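# Uvia Course Records: Credit Transfer Decisions

Maintained by the Office of the Registrar, Coughlan College

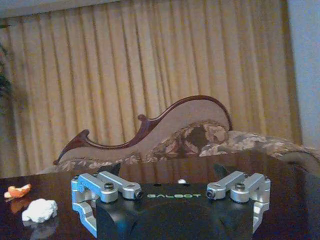 The file set holds the decisions made on requests to transfer credit into diploma and certificate programs at the Brullwood and Turnedberg campuses. It is intended for program coordinators, academic advisors and staff who prepare enrolment reports. Each row is one decision on one course.

Last revised August 17, 2021. 3 shares

## Contents

- `decisions.csv`: 1,278 rows, one per decision
- `codes.csv`: the 22 outcome codes and their meanings
- `programs.csv`: program names, campus and credential level

## Fields

Each decision carries a request number, the sending institution, the course title as it appears on the transcript, the Coughlan course it was compared with, the outcome code and the term in which the decision takes effect. Student names and numbers have been removed. Request numbers were reassigned and cannot be matched to the student system.

## Source and review

Decisions were exported from the Uvia records system by Vega Barrios. Nuria Pastor checked the outcome codes against the signed forms. Where the form and the system disagreed, the signed form was followed and the row is marked `F` in the notes column.

## Known limits

Nearly 15 per cent of rows have no sending course number. Decisions made under a block transfer agreement appear as a single row, whatever the number of courses covered. Turnedberg used an older form until the winter term, and its rows do not separate elective credit from unassigned credit.

An earlier decision does not bind the College. Advisors must not quote this file to applicants as a promise of credit.

## Access and corrections

Staff may use the files for advising and internal reporting. Release outside the College requires written approval from Aitana Mateos. Corrections should be sent to Iker Palacios with the request number and a copy of the signed form.

Comments (0)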